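课程中心 > 消费与广告研究 > 讲义 > 第六讲

打印本页 | 用电子邮件发送

第六讲 “耐用”是怎么说出来的：读懂产品耐久性声明

讲义，18/03/2025 修订

上一讲留下的问题是：商家说一件东西“用一辈子”，这句话在什么条件下可以算错？多数同学的答案是“用坏了就算错”。我不太满意这个答案。用坏了，商家可以说使用不当；没用坏，也许只是你不怎么用。一句话如果怎样都不会错，它就没有告诉你什么。

这一讲不教大家怎么挑东西，只讲怎么读字。请把手边任何一件商品的说明书或网页带到课堂上，越普通越好。

一、三种常见的说法

第一种是形容词式的：“坚固”“结实”“专业级”“工业品质”。这些词没有单位，也没有比较对象。“专业级”尤其可疑，哪个专业？木工、牙医和厨师都是专业，对同一把夹子的要求差得很远。

第二种是比较式的：“更耐磨”“寿命提升100%”。读到比较级，先找“比”字后面的东西。往往没有。有的时候，比较对象写在页脚，是同一厂家自己停产的旧型号。讲义后面要用到的 Clalta 收纳盒就是这样，页面正中写“耐磨性提升100%”，小字写“与本公司上一代产品相比”。上一代有多耐磨，整页没有提。一件很差的东西提升一倍，可能还是很差。

第三种是测试式的：“经2000次开合测试”。这种说法看上去最扎实，也最值得花时间。数字是真的，测试多半也真做过，问题出在测试和你的生活之间隔了多远。

二、“2000次”到底说了什么

以 Zeda 的折叠椅为例。宣传页写“2000次开合无损”。拿到这句话，我建议依次问下去：测了几把？开合时椅子上有没有负重？多快一次？测试在什么温度下做的？“无损”由谁判断，是看外观，还是量尺寸？

宣传页一个都没有回答。客服的答复是“按照内部标准”。内部标准可以很严，也可以很松，外人无从知道，所以对读者来说它等于没有标准。

再算一下。每天开合两次，2000次不到三年就到了。这个数字放在广告里显得很大，换算成日子就平常了。厂家当然没有说谎，它只是选了一个听起来比较大的单位。同学们以后见到“次”，都换算成“年”看一看；见到“年”，再问一句每年用几次。

还有样本的问题。假设测了100把，有几把坏了，厂家仍然可以写“通过测试”，只要它的通过标准允许坏几把。这在质量管理里是正常做法，我不反对。我反对的是把“这一批可以接受”悄悄换成“你手里这一把不会坏”。

三、磨损与损坏

保修条款里有一个词要特别留意：“正常磨损”。几乎所有条款都把它排除在外，却很少有条款说明什么样的磨损才算正常。

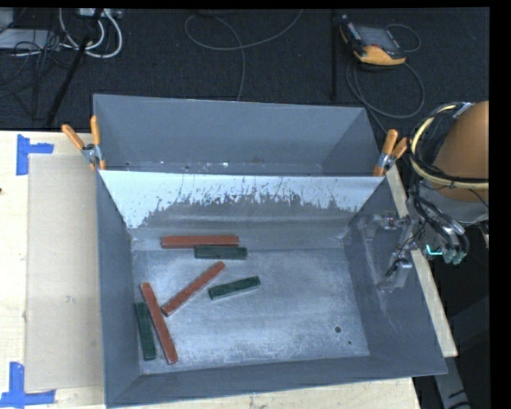 划痕是最典型的争议。金属表面有了划痕，东西照样能用，厂家说这是外观问题，不在保修范围之内。消费者说，你当初卖的是“防刮表面”。两边都有道理，而条款是厂家写的，所以通常是厂家赢。

Morsy 的保修卡写得比较典型：“本产品因正常使用产生的划痕、褪色、变形，不视为质量缺陷。”前两项还说得过去，“变形”也放进来，就把范围放得太宽了。一个架子压弯了，算不算变形？算。那么它还保修什么？我读了几遍，剩下的大概只有断裂，而断裂又被另一条“超载使用”挡掉一大半。那一条没有写额定载重。

请注意，我没有说 Morsy 的产品不好。产品好不好，这张卡片看不出来。我们能判断的只是，这份保修承诺的内容很少。

四、用户评价能不能补上这个缺口

有同学会说，不看广告，看评价就行了。我对此也不太乐观。

评价多半写在收货后的几天里，那时候能评的只有包装、颜色和手感。真正用了几年的人很少回来写。回来写的，往往是坏了以后生气的，于是平均分里混着两种人：刚拆箱的和刚用坏的，中间那一大段没有声音。

再看 Kutier 的工具箱。商品页有一些100字左右的长评，句子顺，照片也好看，都提到“用料扎实”。几个人不约而同用同一个短语，不能证明是代写，顾客也会照抄商品页上的词。可是不管哪种情况，这几条评价都不能算彼此独立的证据。三个人抄同一句话，信息量仍然是一句话。

有没有用得上的评价？有。看具体的：写了用在什么地方、用了多久、哪个部位先出毛病。这样的评价哪怕只有一条，也比一长串“很好，推荐”有用。不过一条终究是一条，别拿它当统计。

五、第三方检测报告

检测报告比广告可靠，但读法是一样的。先看送检的是谁，样品是谁挑的。“来样检测”四个字的意思是，结果只对送来的那件样品负责。再看测的项目，一份报告可能只测了涂层附着力，商品页却把它放在“整体耐用”的标题下面。最后看日期和型号，报告上的型号与你要买的差一个字母，可能是同一件东西，也可能连材料都换了。

有人认为这样读太刻薄。我的看法是，厂家花钱请人字斟句酌地写，读者用同样的耐心去读，谈不上刻薄。

六、课堂练习

1. 从你带来的材料里找出所有关于耐久性的句子，归入上面三种说法。归不进去的单独抄下来，上课时讨论。

2. 任选一句，改写成可以被证明是错的句子。改写时不得添加原文没有的事实；缺少的信息用括号标出，例如“（样本数不明）”。

3. 把保修条款中的排除项逐条列出，再写一句话，说明排除之后还剩下什么。

常见的毛病：第二题容易写成替厂家补数据。不知道就写不知道。去年有一份作业替折叠椅补了测试温度，写得很像，但那是编的。

七、阅读与交作业

本讲阅读材料为复印件，在系资料室领取，只读保修条款部分，产品图册可以略过。练习写在一页纸之内，附上原材料的复印件或截图，四月第一次课前交。字数不设下限，写满一页不加分。

下一讲讨论“天然”与“无添加”，请先留意家里厨房的标签。

打印本页 | 用电子邮件发送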